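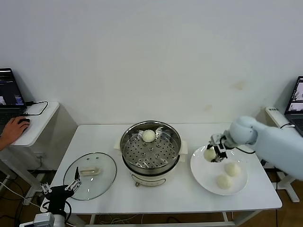
rudd_c
Has anyone read the Chevalier stage race decision all the way through? The panel took the 2 year ban down to 7 months on the contamination argument, and I can't follow the reasoning. The rider says the stimulant came from a shared kitchen at the team house, where everything was cooked in one pot. I have the usual electric steamer, cream base, perforated steel tray, glass lid with a vent hole, and residue could sit in those holes. Getting from there to the reported concentration is another matter.

Boutros_F
Read it last night. The kitchen is only half of it. The panel relied on the supplement batch from Stamitard, where an unopened tub tested positive. Paragraph 41 onward.

rudd_c
The unopened tub was a different lot number.

Boutros_F
Same production line, same week. The lab accepted that as sufficient on the balance of probability. You don't have to like the standard, but that is the standard.

ezurquijo
Disagree with Fadi. The rider has to show how the substance got into the body. A neighboring lot shows it was possible. Those are two separate tests and the panel ran them together. I expect an appeal.

Also, the fine was 3,688 plus costs. Odd figure. Does anyone know how it was calculated?

I. Oprea
Share of salary over the ineligible period, less 1,000 already paid to the federation. It's in the annex.

On the results - his second place at Rirkesen is gone, because the sample was taken there. Bredeo stands. Several sites have that wrong.

ezurquijo
Thanks, missed the annex. Bredeo should go too in my view. It was nine days later and he was provisionally suspended by the end of it.

I. Oprea
Notified after the final stage. The suspension runs from notification.

todorova_og
The appeal window closes in March. Until then the standings are provisional and the team points stay frozen. I would hold off on editing the season table.

rudd_c
Table left as is. I still want to see the lot numbers.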